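Towel Rolling Morning at Tapsell House

The linen closet on the second floor has needed attention since May, and last month Shewit Wubshet finally set up a table and started on the hand towels. The old stacks kept sliding over whenever somebody pulled one from the bottom. Rolled towels stay put, and the colors are easy to see from the top.

The method is simple. Fold the towel in half the long way, smooth it flat, and roll from one short end, pressing down as you go. Set the rolls side by side in a fabric bin so they hold each other closed. Bath towels are too bulky to roll for these bins and should still be folded.
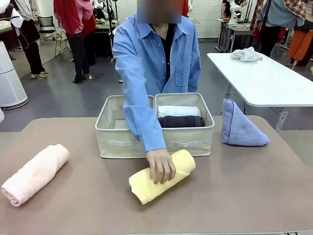
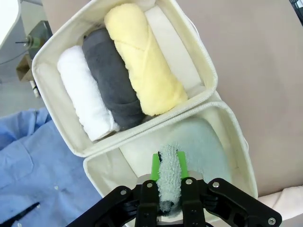
Rolled towels and the cream and beige fabric bins.

Residents on the second floor can take what they need from the bins and drop used towels in the hamper by the stairs, as before. Please don't put damp ones back -- two bins had to be washed out last winter.

We have 60 hand towels in use now and could take 24 more. Any color is fine, as long as they are clean and not frayed. Leave them with Desta Hailu at the front desk. Lemlem Tilahun will be doing the kitchen linens next, starting with the dishcloths, and would like a second pair of hands.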